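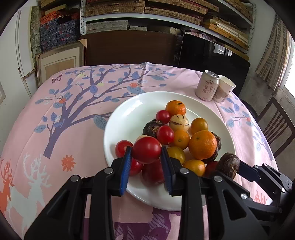 2019年12月13日 手持夹爪示教，水果盘任务

先把今天的条件记下来，免得下周又对不上。任务：从堆满的盘子里夹走番茄，其余不动。示教方式：人直接握着夹爪做，不接机械臂。夹爪是Gimach那一版，指面贴蓝色带棱橡胶垫。计划录50条，录完交给Plokley那边训练。

Stimorton的方案里写，手持示教“比遥操作自然，操作者无需适应”。我对后半句有保留。拿在手里的确轻松，遥操作那套做同样的动作我总要多想一步，这点承认。但轻松的是人，人会不自觉地绕开难的地方。我回看前30条，几乎每一条都先挑最靠前、最大的那个番茄，从正上方或正前方下去，两指竖直，一边一个，漂亮得很。后面那些挨着马蹄、半埋在柑橘中间的，能拖就拖。照这样喂进去，模型学到的大概是“夹最显眼的红东西”，和“夹番茄”是两回事。

盘子里除了番茄还有马蹄、大小不一的柑橘、一个带紫纹的人参果。小番茄和大番茄都是红的，另外还有一个深红色的圆果子，表皮偏哑光，就压在大番茄底下。这个位置我有点担心：两指夹住大番茄往上提，下面那个会不会跟着滚，完全看堆法。标注表里目前没有“连带移动”这一栏，建议加上。现在只记成功或失败，番茄提起来了就算成功，旁边滚掉两个也算成功，这种成功率我不太信。

另一个老问题，连杆。夹爪右侧那根长臂往外伸，末端是螺栓铰接，指头对准目标的时候，细的那一头会碰到盘沿右边的马蹄。人手上感觉得到，会下意识偏一点；数据里没有力，只有画面和位姿，这个“偏一点”看起来就是一段没来由的抖动。Prajapati的说明书把它归为“操作者噪声”，建议滤掉。我反对滤。那是避让，滤掉以后机器人照样会撞上去，只是撞得比较平滑。

画面方面。镜头边缘弯得厉害，四角发暗，夹爪本体又占掉下面一大块，盘子前沿看不全。正好要夹的东西有好几个在前沿。桌布也是个变量，粉底，印着大树和鹿，还有橙色小花，颜色和金橘差得不远。有人觉得背景花一点泛化好，可以，但要换着用才叫泛化，从头到尾一块桌布，只能算一个固定的花背景。

关于数量。方案里说先录200条看趋势，最终3,000条。我的意见是先别谈3,000。同一个人、同一种堆法、同一个下手角度，录再多也还是那几条。宁可50条里每条都重新堆盘，并且由别人指定夹哪一个，操作者不许自己挑。我下午按这个办法试了几条，明显别扭，手腕要转，有两次得先退出来再进。别扭的这几条我全留着，没有剪。

遥操作那边也别急着撤。它慢，动作生硬，但机械臂够不到的姿态它录不出来，手持的可以。我今天有几下手腕拧得很舒服，换成臂的关节极限，未必走得到。录制软件不报错，回放之前谁也不知道哪些条是废的。所以：先拿现有的30条上臂回放，统计能完整走下来的比例，再决定要不要继续录。在看到这个数之前，“手持效率更高”这句话请先不要写进汇报。

待办：
标注表加“连带移动”和“连杆接触”两栏，接触段保留原始数据。
下周一换素色桌布做对照，水果种类不变。
夹爪右侧连杆能不能缩短或者换边，问Gimach，四颗螺丝那块上板先别拆。
番茄夹多了皮会软，每录完一轮检查一遍，换下来的单独放，别和没用过的混。

补一条：橡胶垫上的棱对光滑的大番茄看着合适，对最小的那种柑橘还没单独试过，先不下结论。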